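Winter open day at Skinska, Kincaid

The last open day of the year at the Skinska building in Kincaid was held on Sunday, December 29, 2019. I signed up for the afternoon tour, which lasted 70 minutes and was led by Desta Assefa. Parking was on the street and the coat rack was full.

We started on the ground floor with the Greltura cart, a low wheeled unit that carries parts between benches. It stopped for people in the aisle both times I saw it pass. The tour then went up to the household room, where the humanoid is taught ordinary chores. Tamsin Iwasaki runs the sessions there. She said the group has logged 500 of them since July, most on trash and laundry.
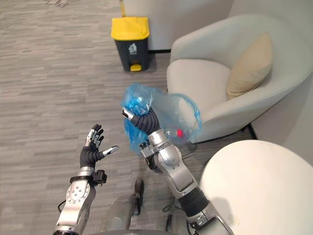 The household room: blue bag with a bottle inside, recycling bin by the wall.

Iwasaki said thin plastic is one of the harder materials to work with, as it changes shape every time it is touched. She would rather give the robot a mug. Someone asked about fingertip wear and she said they replace two a month.

Downstairs again, Pullura had a table with spare joints that visitors could pick up and turn by hand. They are heavier than they look. Coffee was free, sandwiches were not.

The next open day is in July. Sign up early if you want the afternoon tour.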